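**February 19, 2022** – Mavuscombe manipulation project, bench log, Strachan lab

Continuing from the last entry. Open items carried over: wrist view exposure, approach angle on the cups, handoff timeout. Bench powered up, both arms homed, no faults on start. Fistach build is the same as last time. I did not pull the newer one, and I would ask that whoever is on the bench next leave it alone until the Dreltow entry form is in.

**1. Clock check**

Ran the clock comparison before anything else. The offset between the fixed view and the wrist views was stable over the whole run. One short recording was used for the comparison: 1,569 frames from the fixed view, no gaps in the index. The wrist stream started late, as it always does after a cold start. The index is continuous once it begins. The fix is to wait for the first wrist frame before enabling the record button. I have added that to the start script, commented, in the same block as the homing check.

The old start script is still in the folder under its old name. Do not use it. It enables recording as soon as the arms report ready, and the first second of wrist data is then missing with no warning in the log.

**2. Cup task, approach angle**

The task as written in the Dreltow rules: pick the cup named in the prompt, move it to the other side of its neighbor, release it upright. Cups may start anywhere on the table, including near the back edge. We have been training mostly with cups in the middle of the table, so the back row is thin in our data.

With the cups near the back edge the right arm has to extend further, and the wrist ends up flatter than we want. The commanded pose is reachable, but the elbow comes close to its soft limit and the planner picks a different branch on some attempts. The result is a visible swing of the forearm before the approach. It is within the velocity limits but it wastes time and it shifts the wrist view enough that the cup leaves it.

Changes tried, in order:

- Raised the approach height. The swing remained. Reverted.
- Constrained the elbow to the outer branch. Swing gone. Some start poses on the near side of the table became unreachable.
- Same constraint, applied only when the target is past the table midline. Swing gone, near side still reachable. Kept.

The midline test uses the cup position from the fixed view. If the fixed view loses the cup, the constraint defaults to on. That is the safer of the two failures, as an unreachable pose is reported and the arm stays where it is.

Pre-grasp is now fingers fully open, to the right of the yellow cup and nearer to us than the cup row, then a straight move in. Gray cup and yellow cup both upright, with clear table between them. The can stays at the far left as a distractor.
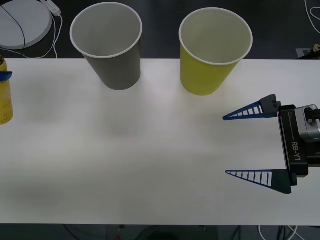 Why paper cups and not the rigid plastic ones from last term?

The Dreltow rules specify paper cups for this task, and the rigid ones hid our grip force problem. A rigid cup tolerates too much force, so everything passed. A paper cup deforms at the rim when the force limit is set too high, and it then sits crooked after release. The scoring sheet counts a crooked cup as a partial.

Force limit notes, for whoever edits the config next. The value in the file is a current limit on the finger drive, and it is not calibrated to newtons. Do not copy it to the other gripper. The two drives have different friction and the same number gives a different squeeze. I lowered the right side until the cup slipped on lift, then went back up one step. Grip height matters more than I had assumed: below the middle of the cup the wall is stiffer because the base disc supports it, and the same setting gives almost no deformation. Grasp target moved down accordingly. The descent has to be slower near the table now, so there is a new slow zone in the motion profile. It adds a little to the cycle time.

Release was also changed. Previously the fingers opened at full speed as soon as the arm reported in position. The arm reports in position while it is still settling, and the cup was getting pushed by whichever finger left last. Added a wait of 200 ms after in-position, then a slow open for the first part of the travel. Cups stay put with this on the middle of the table. Back row needs more trials before I will write the same thing for it.

**3. Handoff timeout**

The handoff sequence has one arm holding the object above or on the table and the other arm coming in to take it. The state machine used a single timeout for the whole exchange. When the receiving arm was slow to find its grasp, the timer expired and the holding arm opened, whether or not the receiving arm had hold of anything. With a cup the cost is small. With a full bottle lifted off the table it is a mess on the bench and possibly on the connectors.

Split it into two timers:

1. Approach timer. Covers the receiving arm up to finger contact. On expiry the receiving arm backs out and the holding arm keeps its grip.
2. Transfer timer. Starts on contact. On expiry the receiving arm opens and backs out, the holding arm keeps its grip, and an operator prompt comes up.

In neither case does the holding arm open by itself. The only transition that opens it is a confirmed grasp on the receiving side, and "confirmed" now means finger current above threshold and finger gap inside the range expected for the object. Current alone was not enough. Fingers closing on each other also give a current above threshold, and that was being read as a good grasp.

Expected gap is stored per object in the object table. Entries exist for the cup, the can and the bottle. If you add an object, fill in the gap range or the handoff will refuse to start. The error text is not helpful (it says "object incomplete"). I will fix the wording when I am next in that file.

Bottle work is done with the bottle standing on the table for now, held by the other arm at the upper body below the shoulder, cap on. No lifted handoffs with liquid until the two-timer version has been reviewed by a second person. The right gripper comes in with the fingers either side of the bottle in its own wrist view, and the operator is asked to line up on the cap before closing the distance. 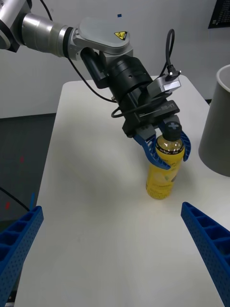 The cap is the better alignment target because its contrast against the white table is high and it does not change with liquid level. The liquid was a problem for the segmentation. A translucent body on a white surface gives a soft edge, and the mask was growing and shrinking between consecutive frames. Using the cap for position and a fixed offset down to the grasp height removes the dependence on the body mask altogether. The offset is only right when the bottle is upright. I added a check on the holding arm's wrist orientation: if it is off vertical beyond the tolerance, the approach does not start.

Operator comment from the practice runs: in the wrist view it is hard to judge the remaining distance when both fingertips and the bottle are near each other in the picture. The fixed view helps, but people stop looking at it. Suggest placing the two views side by side on the monitor instead of in tabs. Fistach supports this in the layout file. I have not tried it with recording enabled.

**4. Data collection**

Format for the class sessions stays as agreed: each student records 5 episodes per task, reviews their own, and marks each as keep or discard before leaving the bench. A discard needs a reason from the list. "Other" is allowed with a note. Blank reasons are rejected by the upload script as of this entry.

Keep failed grasps that were recovered in the same episode. Discard episodes where the operator paused to talk, since the policy learns the pause. Discard anything in which a hand enters the table area.

**5. Open items**

- Back row release trials with the settle wait, both cup colors.
- Review of the two-timer state machine before any lifted bottle.
- Side-by-side view layout, test with recording enabled and watch for dropped frames.
- "object incomplete" message.
- Cable on the holding arm: check the slack in the loop near the gripper at full wrist rotation, both directions. Not measured today.
- Dreltow entry form is due in March. Task list on the form has to match what we can run, so the handoff task stays off it until the review is done.

Arms parked, brakes on, bench power off at the strip. Config committed with the message "elbow constraint past midline, release wait, split handoff timers". The force limit change is in a separate commit so that it can be reverted by itself.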